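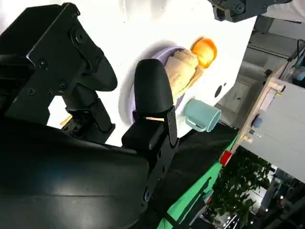
# How to tell visitors where we are

Speaker notes, Brindska visitor information evening, 31st August

(Wait until the people at the back have a seat. Speak slowly. Water.)

Good evening and thank you for coming. My name is Fasil Teshome and I look after the directions pages on the Brindska visitor website. I will speak on one question only: how does a guest who has never been here find the door? I will not speak about prices, and the new brochure is for Asnakech, after me.

**1. What people ask us**

I have read all the messages which came to our contact form since May. Most of them don't ask what there is to see. They ask:

- Which station do I get off at, Brindska or Brindska Harbour?
- Is there a bus after the last train?
- Can I leave the car near the old town overnight?
- My phone shows two streets with the same name. Which one is yours?

The last question is my favourite, and it is also the most serious. There is a Mill Lane by the river and a Mill Lane up in Wolde. Between them it is 5 kilometres and a hill. Guests with suitcases have walked it.

(Pause here. Somebody will have a story. Let them tell it, but only one.)

**2. The map we have now**

The printed map is from 2012. It is a good map and Tekle Degefa drew it with much care, so I don't want to say bad things about it. But the bus stop has moved to the other side of the square, and the road behind the market is now one way. A driver who follows the paper will meet the sign and have to turn round in front of the bakery.

We still have 400 copies in the cupboard. My proposal is that we use them for walking only, and put a small sticker on the front which says so.
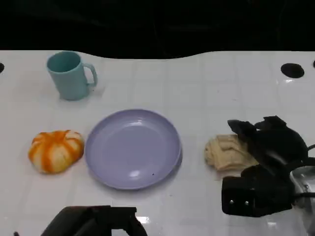 For drivers, I would like us to send a link. It should open at the car park and not at the town hall. When you search for Brindska on most phones, the pin falls on the town hall, where it is forbidden to stop.

**3. How to write directions**

Please look at the sheet on your chair. On the left side is a text from one of our guest houses, with permission of the owner, Eusebio Soler. On the right side is the same text after we worked on it together.

Before: "We are easy to find, just after the old cinema, ask anyone."

After: "From Brindska station take bus 11 to the stop Market Square. Walk uphill past the pharmacy. We are the green door on the left."

The old cinema has been a furniture shop for a long time. We who live here still call it the cinema, and I do it too. A visitor can't see a cinema which is not there.

(If the time is short, go from here directly to part 4.)

Some small rules which I use myself:

- Write the name of the stop exactly as it is shown on the bus.
- Say uphill or downhill. People who come out of a station don't know where north is.
- Give the walk in minutes, and walk it yourself once with a bag.
- Put the postcode in a line alone, so that it can be copied.
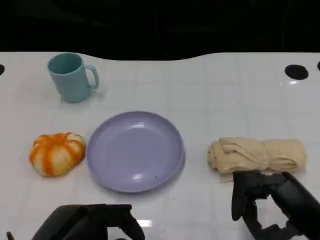
One more thing about languages. We don't need to translate everything. Street names must stay as they are on the wall, also in the English version. Last year we had "Church Street" on the page, and there is no sign in the town with these words.

**4. What I ask from you**

Each house sends me its directions, in the form on the back of the sheet. I check the stop names and I put the pin on the map. Then a person from another house reads the text and tries to follow it on foot. Asnakech Lemma has already offered to do the upper part of Wolde.

If you don't like to write in English, write in your own language or telephone me. It is not a problem.

(Questions. For the airport bus: the new timetable is not confirmed, so do not promise anything. For parking permits: send them to Tekle.)

The forms go in the box next to the door, and the pens please also.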